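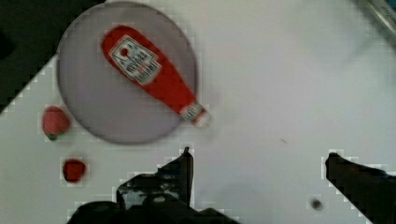

Notebook, Koltport test kitchen, February, 2:40 p.m.
Entry by I. Ghauri; read by S. Navarrete.

Table setting 26 was laid out on the white tabletop. The ketchup bottle is placed on its side across the round plate, cap extending past the rim. The strawberry remains on the table beside the plate.

Plate to be kept clear of other food for this setting. Bottle weight before use: 400 g. Reweigh after each serving and enter the figure in the Griltlow sheet.

Outstanding: confirm with S. Navarrete whether setting 27 uses the same plate.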